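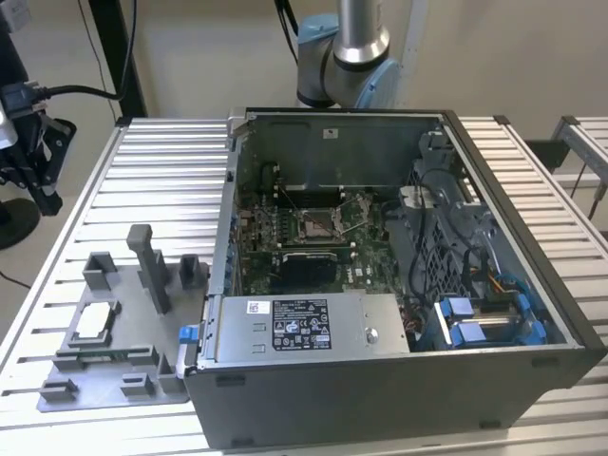 **Slide 1 - scope**

Teaching a two-arm cell to fit a CPU and a memory module by remote control. Work done at Wolberg with Angus Chisholm. Fitting only; stripping down is Jarlath's talk in February.

**Slide 2 - why by hand**

- Scripted insertion was tried first. It coped with the fixture and failed on the socket.
- Clearance is small and the case is never in quite the same spot on the slats.
- An operator corrects for this without thinking. We want those corrections in the recording.

**Slide 3 - the operator station**

Voker hand controllers, one per arm. Motion is scaled down near the board. Say the scaling is switched by foot pedal - someone always asks.

Gripper force is not fed back to the hand. Angus disagrees with this choice. Leave it for questions.

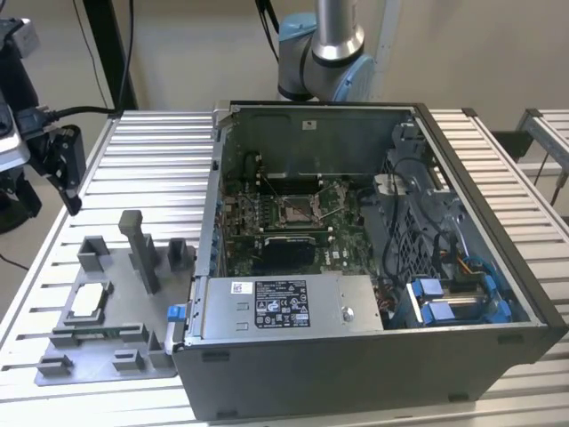
**Slide 4 - starting state**

- Tower on its side, side panel off.
- Socket lever up before recording starts. Opening the lever is a separate task with its own recordings.
- CPU in its recess on the printed plate, green strip in its place below.

Stress that the start is checked against a written list. In the first batch of 50 we did not check, and 2 had to be thrown out.

**Slide 5 - what counts as a good demonstration**

1. One approach, no searching over the socket.
2. Release only when the part is seated.
3. Arm withdrawn clear of the case before stop is pressed.

Pauses are kept. Jarlath Doherty trims them in his set, so the two sets should not be mixed.

**Slide 6 - numbers**

250 demonstrations so far, target around 2000. Do not quote a success rate; the Drovberg test is not finished.

Next slide is the Zoubi comparison. Skip if short of time.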